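An open day at Nesness

29 June 2022

I had been meaning to go to one of the Drimum open days since January, when the first one was announced and I forgot to book. This time I put my name down early and took the afternoon bus out to Nesness. The bus stops at the bottom of the hill and the old school is at the top, so allow a bit longer than the timetable suggests.

Drimum is a project that teaches robot arms to do household jobs. It is run by a small firm called Skikholm, which took over the ground floor of the school a while back and turned the classrooms into rooms from an ordinary house. There is a kitchen, a hall with coats in it, and a child's bedroom with a desk. Upstairs is still shut up and smells of floor polish, even from the bottom of the stairs.

We were taken in by groups of 13, which was as many as could stand behind the tape. I was in the second group. While we waited there was tea from an urn, and a screen in the corridor showing what the arm's own camera could see in the room next door. I spent longer in front of that screen than I meant to. Watching from the doorway you get the whole arm and it looks quite graceful. On the screen you get mostly the wallpaper and the thing it is trying to get hold of, very close up.

The job for the afternoon was tidying the desk in the bedroom. It sounds like nothing much. The operator explained that hard, square things are fairly easy, and that anything with a strap or a chain on it is another matter, as it never hangs the same way twice. They had given over most of the session to a pink bag for that reason.
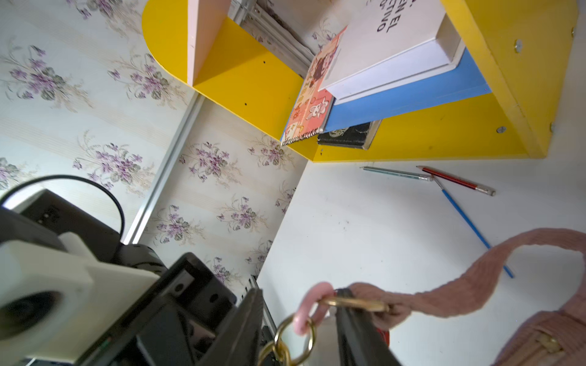 Pencils are worse than bags, according to one of the other visitors in my group, who thought the whole demonstration should have started with them. A pencil rolls, she said, and by the time the arm has made up its mind the pencil has gone somewhere else. The operator agreed with her up to a point. Pencils do roll, but they keep their shape while they do it, so the software at least knows what it is looking for. He said they record each attempt at a job and try to get 175 good ones before they move on to the next, and that the bag was taking a lot longer to get there than the pencils had.

I asked what counted as a good one. He said the thing has to end up where it was meant to go, with nothing else knocked over, and the arm has to let go cleanly. The letting go was the part I hadn't thought of. If a loop of something stays round a finger, the arm pulls away and brings the lot with it. We saw that in our session. The operator stopped everything, unhooked it by hand and set it off again, and the next try was fine. It was slow, though. I could have cleared that desk several times over while it was lining itself up.

A few practical things, as people have asked me before about these visits. Each group gets 20 minutes in the room and then you can stay in the corridor as long as you like. You can't go past the tape and there are no chairs, so bear that in mind if standing is difficult. The toilets are across the yard. Booking is free. Over 1000 people have been through since the open days began, or so the sign at the door says, and I can believe it from the state of the car park.

Afterwards I walked down to the Pagano for a coffee and had half an hour to wait for the bus. I looked at the strap on my own rucksack for some of that time and tried picking it up with just a finger and thumb, in different places, to see where I would tell a machine to take hold of it. By the buckle seemed best - but only if the buckle was facing the right way.

The next open day is meant to be in the kitchen, with drying up. I have booked already.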